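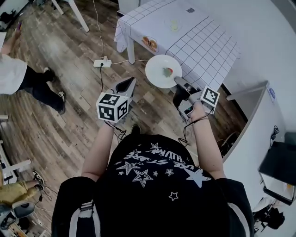

Rotweinfleck auf heller Tischdecke, was hilft noch?

Chelsea Sedgwick
Hallo zusammen, am Mittwoch hatten wir Besuch und natürlich ist ein halbes Glas Rotwein auf meiner karierten Tischdecke gelandet (Baumwolle, hell mit dünnen dunklen Linien). Ich hab gleich Salz draufgekippt und sie am nächsten Morgen bei 40 Grad gewaschen. Jetzt ist da ein graublauer Schatten, so groß wie eine Untertasse. Bleichen trau ich mich nicht wegen der Linien. Hat jemand eine Idee? Die Decke ist von Drastetti und die gibt es so nicht mehr :(

skeluvura
Salz kannst du dir beim nächsten Mal sparen, lieber sofort mit Mineralwasser tupfen. Für den alten Fleck nehme ich Sauerstoffbleiche als Pulver, also das Zeug ohne Chlor. 2 Esslöffel in eine Schüssel mit lauwarmem Wasser, Decke rein, 4 Stunden liegen lassen, danach normal waschen. Vorher aber bitte an einer Ecke testen, ob die Linien halten! Und nicht in den Trockner, solange man noch was sieht, sonst kriegst du den Schatten gar nicht mehr raus. Bei mir hat es beim zweiten Durchgang geklappt, das war allerdings eine Serviette und keine ganze Decke.

Jimitov
Meine Oma hat so was immer nass auf die Wiese in die Sonne gelegt. Im November wird das wohl nichts. Sonst halt Obstschale draufstellen, mach ich seit Jahren so.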